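Open day at the Mirnametti dye works, Gedlow

I'd been meaning to get to Gedlow for ages, and the July open day finally got me off the couch (60 miles each way, lunch in the car). They let in over 1,000 people and I think most of them were ahead of me for coffee!
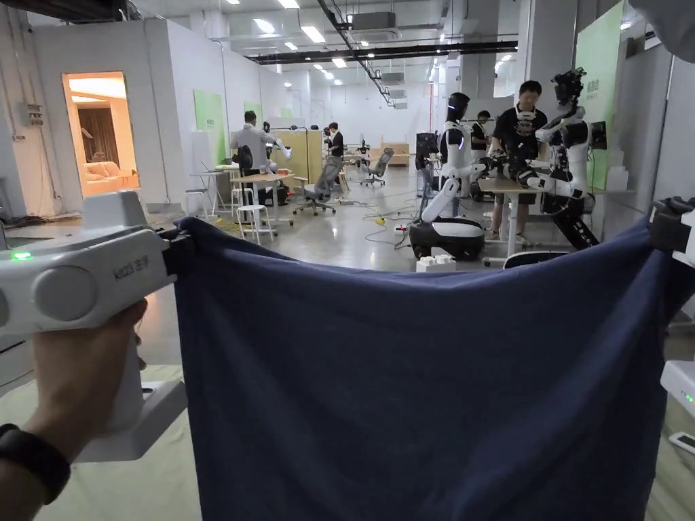 The vat room was my favorite – hot, loud and smelling like wet hay. Our guide let us stir the indigo, and my sleeves may never recover.
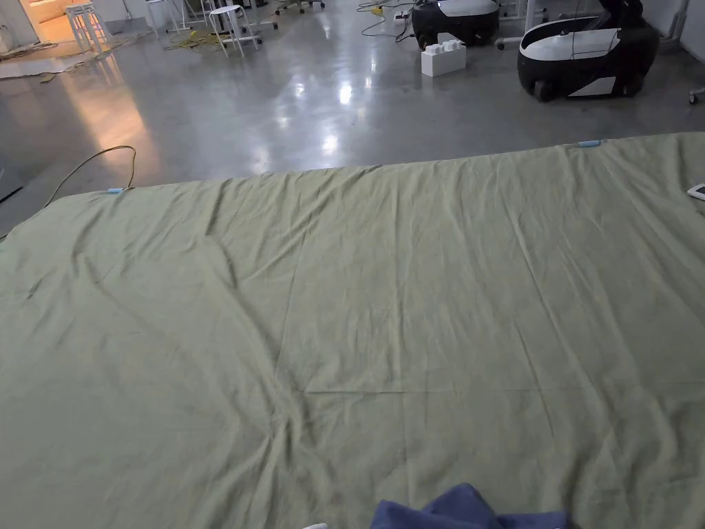 Color matching is much harder than I figured. They keep 104 greens on file, and I flunked the little test twice. I'd call the big wrinkled sheet with the blue clips sage, but what do I know? Gift shop closes at 6, so go there first.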